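Panelitz Readers' Board > Group Reads > The Ornel Cycle, book 2

Thread: Is anyone else stuck in the salt marsh?

dogeared_dan
Posted 11/4/18
I joined this group read in June full of hope. I am now on page 921 and they are still crossing the marsh. Somebody has described a reed to me for two whole pages. Does it pick up, or should I start telling people I finished it?

marginalia
It picks up. The ferry chapter is one of the best things I've read all year. You're so close, Dan.

thistlecroft
It does not pick up. The ferry chapter is the marsh again, with a boat.

marginalia
The boat is the point! Ishida spends all that time making you hate walking so you feel it when they finally float.

thistlecroft
By that logic my dentist is a novelist.

Paraskevi Politis
Moderator
Reminder that spoilers past the ferry go in the other thread. For the record, I've read the marsh twice and liked it more the second time, mostly by skipping the songs. Dan, try the audiobook. The narrator does the reed in a sort of whisper and it helps. I get through most of it doing dishes.

kettle_and_quill
Seconding the audiobook, with a warning that the narrator gives every ferryman the same accent, and there are a lot of ferrymen. I had it on all through the toll dispute and still couldn't tell you who owed what to whom.

Few from the kitchen:
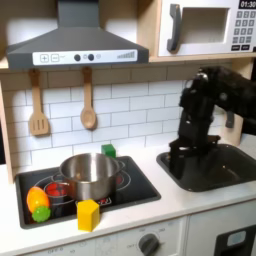
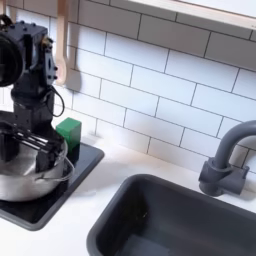
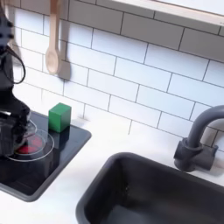
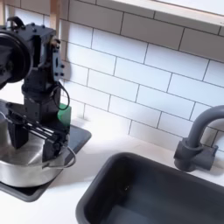
Anyway, the toll dispute matters later, so don't do what I did and let it wash over you. When the queen's clerk turns up in book 3 he quotes it word for word, and I had to go back and find it. Also, the map in the paperback is wrong. It puts the ferry landing on the east bank and the text says west at least twice.

thistlecroft
The map isn't wrong, the river moves. It's in the appendix.

kettle_and_quill
Who reads the appendix before the ferry?

thistlecroft
People who want to know where the ferry is.

dogeared_dan
There's an appendix?

marginalia
There are 5, and the one on reeds is lovely.

dogeared_dan
I'm going to lie down.

oldhatbox
Unpopular opinion, but I'd skip straight to book 3. I did, by accident – Amevico sent me the wrong volume – and I followed it fine. The characters mention the marsh now and then with a shudder and you get the idea.

marginalia
You skipped the ferry? You don't even know why Corrin won't take his boots off.

oldhatbox
I assumed blisters.

Paraskevi Politis
Moderator
Spoiler thread, please, both of you. Boots are past the ferry.

dogeared_dan
Update: got the audiobook, made it to the landing. I'll admit the bit where the rope goes slack is very good. I've also now heard the first song, all of it, because my hands were wet and I couldn't reach the button. It rhymes "marsh" with "marsh."

thistlecroft
Wait for verse four.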